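Wedent Open Bin, Turquoise

Home > Storage > Bins and Trays > Wedent Open Bin

In stock. Ships from Gurkcombe.

A rectangular plastic bin. It has a floor and four walls, and the top has been left off on purpose so you can get your hand in. We sold lidded bins for years and watched customers throw away the lids, or worse, keep them in a separate bin.

The Wedent is the one we use ourselves. There are 34 of them in the packing room at Gurkcombe, holding tape, labels, spare labels, and whatever Anselmo Furtado took out of his pockets that morning. Kelly Furtado ordered the first batch in turquoise by mistake, meaning to click gray. By July the staff had gotten used to it and the gray ones were sitting on the shelf with a discount sticker. They still are, if you want gray.

Turquoise does have one thing going for it. Put the bin down on a brown or gray table and you will find it again, even under the kind of overhead lighting that makes everyone look as if they need a nap. The inside is glossy and wipes out with a damp cloth. The corners are rounded, so crumbs have fewer places to settle down and raise a family.

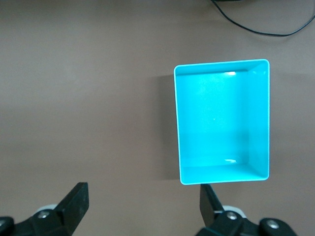

Wedent Open Bin in turquoise, seen from above. Contents not included.

What people keep in it

Mail, mostly. Aparecida Fagundes in our returns office says the bins that come back to her usually have a pen in them, and she has not bought a pen since she started. Other customers report yarn, seed packets, dog leashes, and chargers for phones they no longer own. It will hold all of these at once, although we would not call that storage.

What not to keep in it

Soup. Anything straight off the stove. Anything you would be upset to see, given that there is no lid.

Details

Material: plastic
Color: turquoise (gray while it lasts, which looks like being forever)
Shape: rectangular, open top
Care: hand wash, warm water, mild soap. Keep out of the dishwasher.
Sold: singly or in packs of 5
Trade orders: packs of 300, delivered by truck. Please have somewhere to put them.

Goes with

Bultik shelf labels, which stick to the outside wall and come off again without a fight.
Poduval drawer liner, cut to fit with ordinary scissors.

Customer notes

"Bought one for the hall table. My husband has now bought four more for reasons he keeps to himself." Érica Assunção

"It's a bin. Very nice color. Took off one star because my sister wanted it too and I had to order again." Thaís Pimentel

Returns are accepted on clean, unused bins. Please check for your pen first.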